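Chapter 9
Folding and Storing Light Knits

32 shares | 9 comments

In the earlier chapters we washed, dried and sorted. Now the clothes are clean, and they must go from the table to the shelf. Many students believe that this part of the work needs no study, as everybody has folded a T-shirt at home. It is true that everybody has folded one. But when a student at the Vestora laundry room is asked to make a pile in which every shirt has the same width, the pile leans to one side before it is finished.

This chapter treats the small garments made of light knit: T-shirts, undershirts, thin pajama tops. Shirts with buttons come in the next chapter, and heavy sweaters come after them. You will need a flat table and a good lamp. At Noncombe the tables are 60 inches long, and this is enough for one person to work without pushing the finished pile.

9.1 Color and light on the table

Before the hands begin, the eyes have to read the cloth. A pale color is more difficult to read than a dark one, and the pale colors between blue and green are maybe the most difficult for a beginner. Under a cold lamp they go toward blue, under a warm lamp toward green, and in a deep fold they become so dark that one can take the shadow for a stain. Move the lamp to the side and look again. A shadow changes its place with the lamp. A stain stays.

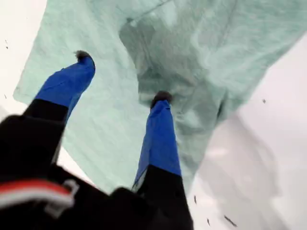 It helps to learn the difference between three words which are used carelessly in daily talk. A fold is made by the way the cloth lies, and it goes away when you lift the cloth. A wrinkle stays for a while after lifting, but the palm can press it out. A crease is a line that the cloth has kept, usually from the drawer or from a hot dryer, and it asks for steam. In the exercises we will write F, W and C for these, and you should use the same letters in your notebook.

When you judge a garment, start from the biggest fold and go to the smaller ones. A common mistake is to smooth the small wrinkles first — then the big fold is opened and all the small ones come back in another place.

9.2 Finding the edges

A T-shirt has four hems or bands that interest us: the neck, the two sleeves and the bottom. In a shirt that was dropped on the table, you can rarely see all of them together. Look for one straight line. In soft knit almost every line is a curve, so a straight line is nearly always a hem, and from one hem the others can be found.

On a white table the hem of a mint-green shirt is easy to follow, even when the body is crumpled and one sleeve alone lies out straight. Take hold at the hem and not in the middle of the cloth. The hem has a double layer and keeps its shape, while a single layer of knit stretches under the fingers.
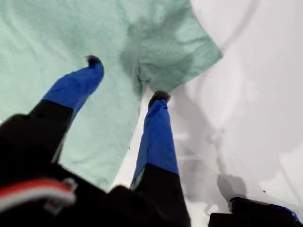
Once a sleeve is found, follow its upper side until you feel the shoulder seam. Put one hand there. With the other hand look for the second shoulder, which may be under the body of the shirt. Lift both shoulders together, let the shirt hang for a moment, and lay it down again with the front toward the table. Now pull the bottom hem gently toward you. Do not shake the shirt hard, as some older books advise, for the neck band of a thin knit loses its form this way.

If a part of the shirt is still caught under itself, do not pull at it. Slide the flat hand below, palm up, and bring the cloth out to the side.

9.3 Words for this chapter

Band: a separate strip of knit sewn to the neck.
Body: the front and back of the shirt without the sleeves.
Ahn fold: the fold in thirds, taught in section 9.4.
Lirier board: a stiff card placed on the back of the shirt as a measure for the width.

Before you go on

Take one shirt from your own drawer, drop it on the table and draw its outline in your notebook. Mark each hem you can see with a thick line, and write F, W or C beside the lines inside the outline. Keep the drawing — you will need it again in section 9.4.

775 shares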